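Pharmacy Diary: Grevby Branch
Last updated: November

Wednesday. The delivery from Nurkavon arrived at 8 and was checked in before the doors opened. All lines matched the invoice except one, a children's antihistamine syrup, which was short by a full case. The supplier has been notified and a credit requested. Patients with standing orders for the syrup will be offered a transfer to the Arumugam branch, where stock is adequate through the end of the month.

The principal business of the morning was the review of the flu vaccination clinic. The branch was allotted 700 doses for the season. Uptake was strong in the first weeks and has since slowed, as it did last year. It was agreed that walk-in vaccinations would continue at all hours when a certified pharmacist is on duty, and that the separate afternoon clinic would be withdrawn. The sign at the front counter is to be changed accordingly. The recorded message on the telephone line still gives the old clinic hours and must be corrected as well; this was noted in the previous entry and has not been done.

The vaccine refrigerator log was inspected. Two readings were missing from the weekend sheet. The data logger shows that the temperature remained within range throughout, and no doses need to be discarded. Staff are reminded that the paper log is to be completed at opening and at closing even when the logger is working. The missing readings are to be left blank on the sheet and a note attached. They are not to be filled in afterward.

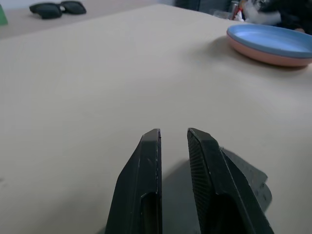

Consent forms were the next matter. The revised form asks about egg allergy in a separate section, and several patients have left that section empty in the belief that it applied only to children. Where the section is empty, the pharmacist is to ask the question aloud, record the reply, and initial it. A corrected form has been requested from the Emora office. The remaining supply of the present form will be used until the new one is received.

Midday was quiet. The opportunity was taken to move the private consultation chairs back to their former position, which gives patients more room to sit with a coat over the arm. The waiting period of 15 minutes after vaccination was discussed again. A number of patients prefer to wait in the greeting card aisle, and the pharmacist cannot see them from the counter. They should be asked politely to stay in the seating area.

In the afternoon a request was received from the senior residence on the Arumugam road, asking whether the branch could vaccinate residents on site. The branch is willing in principle. Before a date is offered, the residence must confirm that a suitable room is available and that physician contact details are on file for each resident. A cooler of the approved type will be borrowed from Emora for transport.

The order for adhesive bandages was placed, 1000 in the plain style. The printed ones were popular with families but did not hold well on the upper arm.

Billing rejected three vaccination claims for an incorrect administration code. All were resubmitted before closing. The refrigerator reading was taken at closing and entered on both records. The telephone message is carried forward to tomorrow.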